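How to Wash and Store a Patterned Tablecloth
Care guide for round and oval cloths in printed cotton and cotton blends

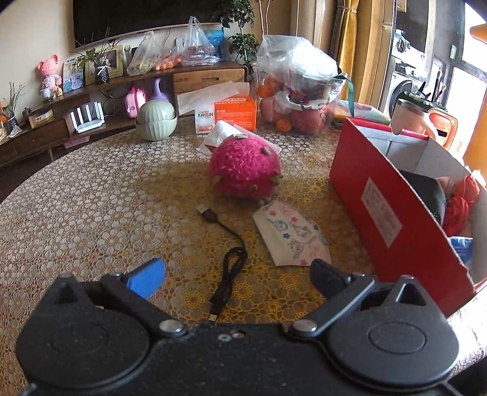

What you need
A mild liquid detergent without optical brightener
White vinegar
A soft brush, such as an old toothbrush
Two white cotton rags
A flat drying rack or a line with wide pegs
A cardboard tube for storage

Check the fabric first
Find the care label, normally sewn into the hem. If the label is missing, test the dye before washing. Dampen a corner of white rag with cool water and a drop of detergent, press it on the underside of the hem for a full minute, and lift it. Color on the rag means the print will bleed. A cloth that bleeds must be washed alone, in cold water, and never soaked.

Brown and dark red grounds bleed more often than pale ones. Yellow prints seldom bleed but fade quickly in direct sun.

Coated cloths (vinyl, acrylic, oilcloth) are outside the scope of this guide. Wipe them down and do not machine wash them.

Treat stains before the wash
Work from the outer edge of the stain toward the center. Place a dry rag under the fabric and change it when it picks up color.

Tea and coffee: Mix one part vinegar with two parts cool water. Dab, wait ten minutes, rinse.
Grease: Apply undiluted detergent and brush lightly along the weave. Leave for 20 minutes. Do not wet the area first.
Candle wax: Harden with an ice pack, lift off with the back of a knife, then treat the remaining mark as grease.
Fruit juice: Rinse from the back of the fabric with cold water. Hot water sets the stain.
Ink: Dab with rubbing alcohol on a rag after testing the hem. Repeat with a clean part of the rag each time.

Latifa Bouzid, who reviewed this section, recommends marking each stain with a loop of contrasting thread before the cloth goes in the machine. Stains on a busy print are hard to find once the fabric is wet.

Wash
1. Shake the cloth outdoors to remove crumbs.
2. Fold it loosely in quarters with the printed side in.
3. Set the machine to a gentle cycle, cold, with low spin.
4. Use half the detergent dose printed on the bottle.
5. Add a second rinse if the water is still cloudy.
6. Remove the cloth as soon as the cycle ends.

Do not use chlorine bleach on any printed cloth. Fabric softener leaves a film that holds grease and should also be left out.

Dry
Lay the cloth over two parallel lines if it is round. Hanging a round cloth from one edge stretches it on the bias, and the hem will no longer sit level. Keep it in the shade. Check the marked stains before using a tumble dryer; heat fixes anything that has not come out.

Iron
Iron on the reverse side while the fabric is slightly damp. Start at the center and move outward, turning the cloth as you go. Press the hem last, lifting the iron between positions so that the edge does not ripple.

Store
Roll the cloth around the tube, print outward, with acid-free tissue between the layers. Folded cloths crack along the crease over time, mainly where the pigment is thick. If rolling is not possible, refold along different lines every 11 weeks.

Revision note
Drying instructions for round cloths revised in September by Fadwa Alaoui. The table of detergent doses has been removed.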